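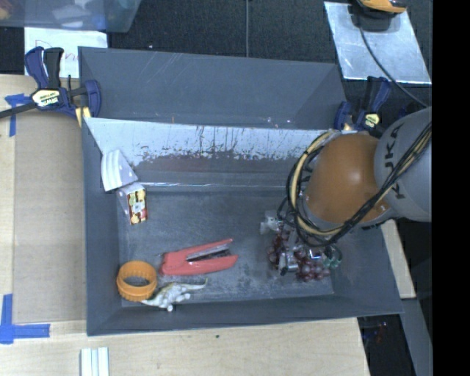

Odds and Ends Wanted for the Terkdale Sorting Day

Start looking in your junk drawers! The Terkdale sorting day is back this May, and the call has gone out for small household things of every shape, the odder the better. A red stapler, a bunch of grapes, a little pale dinosaur, an orange ring with a ribbed edge: that's the kind of mix the organizers love, and they would like a whole lot more of it.

For anyone who missed it last year, the idea is easy to pick up. Things get tipped into big gray bins, a bit of everything in each one, and teams of kids and grown-ups sort them onto long tables by whatever rule they've drawn from the hat. Sometimes the rule is color. Sometimes it's "things with a hole in the middle" or "things you'd find in an office," and then the arguments start (there was a very long one over a napkin ring, and it was the best part of the afternoon).

Getsemaní Villaseñor, who runs the day out of the old Kiani building in Varnorside, has been taking in donations since the snow melted. The count on the whiteboard by her desk stood at 775 when we stopped by, and she has her eye on last year's total of 2504.

"People think they have nothing to give, and then they open the drawer under the phone," she said. "I had a man come in with one shoebox and he stayed an hour telling me where it all came from. I love staplers. I love toys. Bring me anything that makes somebody stop and go, now where does this belong?"

Toy animals are always a hit with the younger teams, and dinosaurs most of all. They cause trouble, too. Does a dinosaur go with the toys, with the animals, or with the things that have a tail? Last year a table of second graders split right down the middle on that and ended up making a pile of its own, with a sign and everything. Villaseñor still has the sign up over the coat hooks.

New this year is a round for teams of four using objects that are hard to tell apart by touch. Players reach in with their eyes shut, name what they've got, and only then look. We tried it and did terribly! One of us called a shower curtain ring a cookie cutter, twice.

There will be 14 bins in all, up from nine, and the doors open at 10 in the morning. Families from Stultidstead can catch the free shuttle in front of the library; it makes the loop until the last round is done. Forty-three teams have put their names down so far and there's still room for more, so grab a neighbor and think up a silly name.

Donations can be dropped at the side door in Varnorside any afternoon before 5. Please, no glass, no knives, no batteries, and nothing bigger than a shoe. Take the staples out of staplers before you bring them in. Everything left over goes to the school art rooms in Terkdale, where last year's bottle caps are already a very handsome fish.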